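Sideck Two-Arm Folding Bench
Set-up and Operation Guide
Section 5: Running the T-shirt program

Read Section 4 (Arm calibration) before you start this section. If either arm has been unplugged or moved on its bracket since the last calibration, do Section 4 again first. The steps below apply to the T-shirt program only. Towels and pillowcases are in Section 6.

5.1 Before you start

You need:
- The bench with both arms mounted and the wall panels fitted
- The Sideck control program, open on the Run page
- One short-sleeved knit shirt, adult size
- A basket for shirts waiting to be folded

For the first run, pick a solid color that stands out from the table. White shirts can be folded, but the cameras need the extra lighting step in 5.5.

Check that the clamp levers on the front rail are tight. Pull each arm base toward you by hand. If it slides at all, tighten the lever and pull again.

CAUTION: Keep hands, hair and loose clothing out of the work area while the arms have power. Press the stop button before you reach in, even to move a sleeve.

5.2 Loading the shirt and first grip

1. Place the basket in the back-right corner and leave the back-left corner for the folded stack.
2. Drop the shirt in the center of the table. It does not need to be flat. A loose heap is fine, but shake out anything that is inside out.
3. Press Run. The arms move to the ready position and the wrist cameras come on.
4. Watch the wrist view on the Run page. The gripper should close on a small gather of cloth, with the fabric between the fingertips.

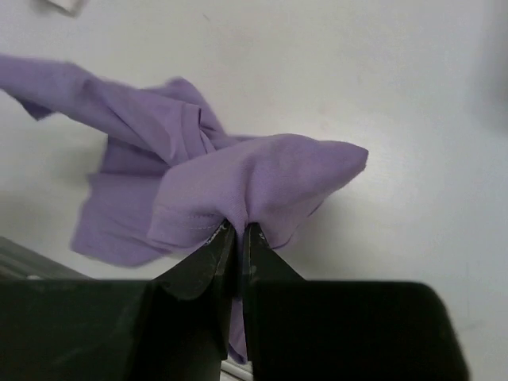 Figure 5-1. Wrist view with the cloth gripped close to a stitched hem.

5. If the fingers close on nothing, the program tries again by itself, up to 3 times. After that it stops and shows Grip Missed. Press stop, move the shirt toward the center and press Run.

NOTE: Light scuffs on the fingertips are normal wear. Replace a fingertip if you can feel a sharp edge on it, as this will snag jersey and other fine knits. Spare fingertips are sold by Eltex in packs of 2.

5.3 Finding the collar and sleeves

The program looks for the neckline first and then the sleeves. It may lift and drop the cloth several times while it does this, and on a badly twisted shirt this part can take over 245 seconds. Let it finish. Pressing Run again in the middle of a search sends the program back to the beginning.

1. Open the wrist view and find the neckline yourself.
2. Compare it with the outline the program draws. The outline should follow the ribbed band.
3. If the outline has settled on a sleeve seam, press Hold, then Re-mark, and click on the band with the mouse.
4. Press Continue.

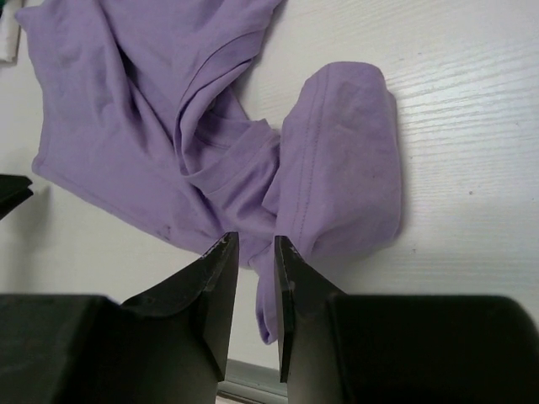

Marks from Re-mark are kept for the current shirt only. If you find yourself correcting the outline on every shirt in a batch, raise the Rib Detail setting by one and run the same shirt again. Leave it where it is once the outline lands correctly on 5 shirts in a row. Very high settings make the program treat ordinary creases as ribbing, and it then searches longer than it needs to.

Stained or faded areas do not usually matter. Large prints across the chest can. See the print table in Appendix B.

5.4 Spreading

When the collar is marked, both arms take hold and pull the shirt out across the table. The pull is set by the Spread Force slider. The factory setting suits most cotton shirts.

1. Watch the overhead view for the first few shirts.
2. Check that the cloth between the grippers is taut but the seams are not being strained.
3. Check that each arm's cable has a free loop and does not catch on the basket or the brackets.

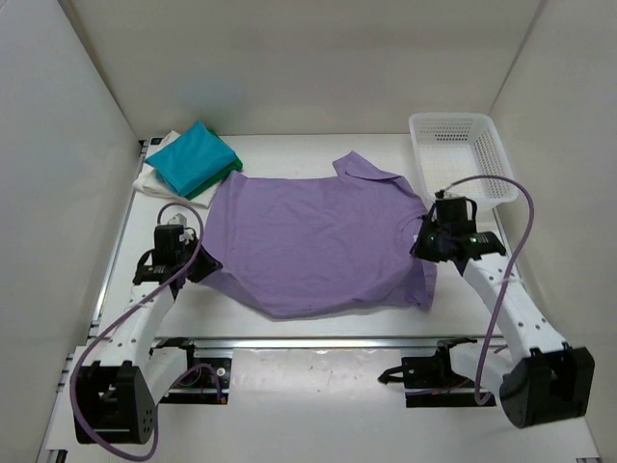

Lower the slider one mark at a time if the cloth slips out of a gripper or the hem starts to wave. Thin rayon blends often need the lowest mark. Heavy cotton can go up a mark or two, but do not use the top mark with shirts that have side seams held by a single row of stitching.

CAUTION: If a cable goes tight, press stop at once. Do not pull on the cable. Turn the arm back by hand with the power off and refit the cable clip as shown in Section 3.

The spread does not have to be perfect. Small wrinkles are allowed for in the fold, and a sleeve that is bunched up can be picked out by the arm on that side. 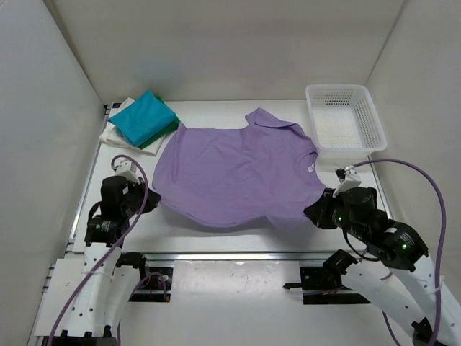 5.5 Extra lighting for white shirts

Fit the Mak side lamp to the left wall panel and set it to low. Run Camera Check from the Tools menu before loading the shirt.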